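4. Setting out the plaza

Read this section before you unload. It covers the open paved area between the two office buildings at Collness, from first walk-over to the final check of the walkways. Stall frames are dealt with in section 5 and power in section 6.

4.1 Before you start

You will need the site plan, the long tape, two chalk lines, a box of chalk, the bag of rubber feet and the 44 numbered pitch markers. The markers are kept in the Prendach crate with the lid strapped down. Check that all of them are in the crate and in order. If one is missing, write its number on a square of card and tape it to an upturned cone.

The plaza stays open to the public while you work. Setting out should be finished by 7.30 in the morning, when people begin crossing to the offices.

CAUTION: Do not drive on the grass at any time. Vehicles stop at the loading bay and everything goes on to the paving by trolley.

4.2 Finding the base line

1. Stand at the loading bay end with your back to the road and face the trees. One office building should be on your left and the other on your right.

2. Find the two tall poles. The one on the right stands in the grass, nearer to you, and has a small dark box partway down it. The one on the left is further off, in front of the trees.

3. Look straight ahead to the far end. The narrow tower showing above the trees is your sighting mark. The low flat-roofed structure just to its left is called the pavilion on the site plan.
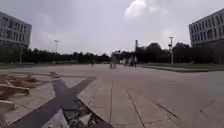

4. Walk to the brass stud in the paving at the loading bay end. One person holds the end of the tape on the stud while the other walks towards the tower, keeping it dead ahead.

5. Stop at 40 metres and chalk a cross. Go back to the stud and snap a chalk line from stud to cross. This is the base line.

Note: In mist the tower may not show. Use the second brass stud instead, which is marked B on the plan – it is set flush and easy to walk past.

4.3 Marking the pitches

1. Work outwards from the base line, left side first. Even numbers go on the left and odd numbers on the right, as on the plan.

2. Chalk the front corners of each pitch only. The back corners are fixed by the frame itself when it goes up.

3. Put the numbered marker on the front left corner, number facing the walkway. Press a rubber foot under it if the paving is wet.

4. Leave the central walkway clear for its full length. No pitch, sign, bin or cable may stand in it.

5. Check each row against the plan before moving to the next. A row that is out by a hand's width at the first pitch will be well out by the last.

CAUTION: Do not tie ropes, banners or bunting to the poles. The site owner will have them taken down and may charge for the call-out.

4.4 Weights

Nothing may be pegged or drilled into the paving. Every frame is held down with Besuveo water weights, one to each leg. The full stock is 170, of which 166 go out and the rest stay in the store as spares.

Fill the weights at the standpipe before moving them to the pitches – the hose does not reach past the second row. Close each cap by hand and lay the weight on its side for a minute to look for drips. Open, wide sites catch the wind, so do not raise a canopy until all its legs are weighted.

4.5 Final check

Walk the central walkway from end to end, then both outer walkways. Pick up tape, chalk stubs and packaging as you go. Return the tape and chalk lines to the Prendach crate, sign the setting-out sheet and leave it in the front pocket of the Phetsri folder for the steward on the next shift.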